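Small compartments, shared desks

How a 1528-line stock list ended up in cardboard trays, and what the trays do to the desks they stand on

By Salamatu Bako

The stockroom at Jilham measures a little under four metres by three and has no window. Until last November it held everything the firm sends out in small quantities: wrapped samples, sachets, spare fixings, adaptors, labels, and the many small boxed items that arrive from suppliers and have to be sorted before they can go anywhere else. The stock list ran to 1528 lines. Most of those lines referred to things shorter than a thumb.

Small goods are awkward to store for reasons of geometry. A shelf built for archive boxes wastes most of its height when it carries packets. A deep drawer uses the height but hides whatever lies at the bottom, and the person searching it moves the top layer several times a day. Adebayo Effiong, who took over the room two years ago, kept a log of how long it took to find a single named item. The median was 40 seconds. The worst case was a packet of cable ties that had been filed under the name of the supplier.

Effiong's first attempt used plastic drawers of the kind sold for screws. They worked for screws. Wrapped goods caught on the runners, the drawer fronts clouded, and a cabinet could not be carried to a desk without emptying half of it. He moved to trays in the following quarter.

The divided tray

A divided cardboard tray consists of a shallow outer box and two sets of slotted strips. The strips interlock at right angles, each slot cut to half the height of the strip, so that the finished grid sits flush with the rim. Nothing is glued except the corners of the outer box, and on some patterns not even those. The grid can be lifted out flat and replaced with one of a different pitch.

The important dimension is the pitch, measured wall to wall. Pornthip Prasertsri cuts trays for several local firms, working under the name Kokulent from a unit behind the bus depot, and her rule is to take the longest side of the packet and add 10 millimetres. Less than that and the fingers cannot get down the side. Much more and the packet tips over, which makes its label hard to read and lets a second packet slide in on top of it.

"People ask for the walls to be higher," Prasertsri says. "They want it to look full. A wall should come to two thirds of the packet. Then you can pinch the top without looking."

Wall thickness matters less than customers expect. Single-wall board is stiff enough over short spans, and thin dividers lose less of the tray to the structure itself. The weak points are the slots, which open with repeated handling. Prasertsri cuts hers slightly tight and accepts that the first assembly takes patience. The usual fault in home-made trays is a slot cut with scissors, which leaves a tapered opening and a wall that leans.

Board has two further limits. It takes up moisture, so trays should not stand directly on a stone floor, and it marks. Effiong regards the marking as useful. A compartment that is used every day darkens along its front edge, and after a few months the tray shows which lines should be moved closer to the door.

Empty places

The question that divides users is how full a tray should be. Yetunde Nnaji, who plans storage for offices through her practice, Stekton, sets a ceiling. In a working tray she leaves at least a third of the compartments free when it is first laid out. The free places absorb new lines and returned items, and they give the person sorting somewhere to put a packet down while deciding where it belongs.

Ekene Ogunleye disagrees. He runs the sample desk at Shehu, a confectionery and gift wholesaler, where each tray is a fixed set and an empty compartment means a missing item. His trays are filled in one pass and checked by eye. For that purpose a spare place is a source of error, and he has blocked his off with folded board.

Both methods are sound within their own limits. Trouble starts when the two kinds of tray share a shelf, as they did at Jilham for most of the winter. Effiong now marks the outer wall: a single pencil stroke for a working tray, two for a fixed set.

The desk

A tray that leaves the stockroom has to stand somewhere, and in most small firms it stands on a desk already occupied by a computer. Nnaji treats this as the harder half of the problem. A laptop, its lead and a tray all compete for the same strip of surface, the part within reach of a seated person's forearm.
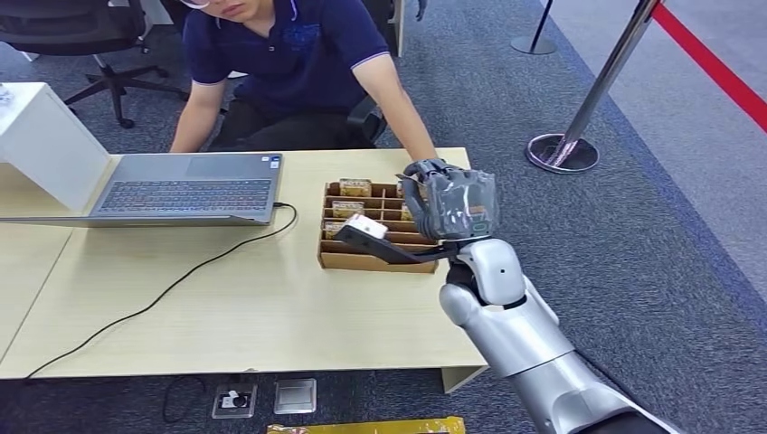

Laptop and divided tray side by side on a light wooden desk. Several of the compartments are empty.

The lead deserves more thought than it gets. A cable leaving the side of a laptop needs a loop of slack so that the machine can be turned, and that loop takes up surface. If it passes over the front edge of the desk it will also meet the sitter's knees or the chair arm, depending on which way the desk is used. Nnaji prefers a rear exit with a clip at the edge, and where the socket is on the wrong side of the room she would sooner turn the desk than buy a longer lead.

The tray goes on the side of the hand that picks. Its near edge should be level with the near edge of the laptop, so that the arm makes one sideways movement and does not have to reach over the rim. She allows 22 centimetres of clear surface in front of it for items taken out. On a narrow desk the allowance is usually the first thing to go, followed by the notebook.

Chairs come into it as well. Armrests set too high hold the elbow away from the body and push the sitter forward over the desk. Nnaji lowers them until they pass under the worktop, or has them removed.

Results

Effiong repeated his log on 23rd April, with the same list of named items. The median search had fallen to roughly a quarter of the earlier figure. The cable ties were found at once, under C.

Some lines never went into trays. Labels stay on their rolls, on a dowel. Adaptors are too heavy for single-wall board and have gone back to a drawer, with a strip of felt at the bottom. The plastic screw cabinets are stacked in the corridor, and Ogunleye has asked for two of them.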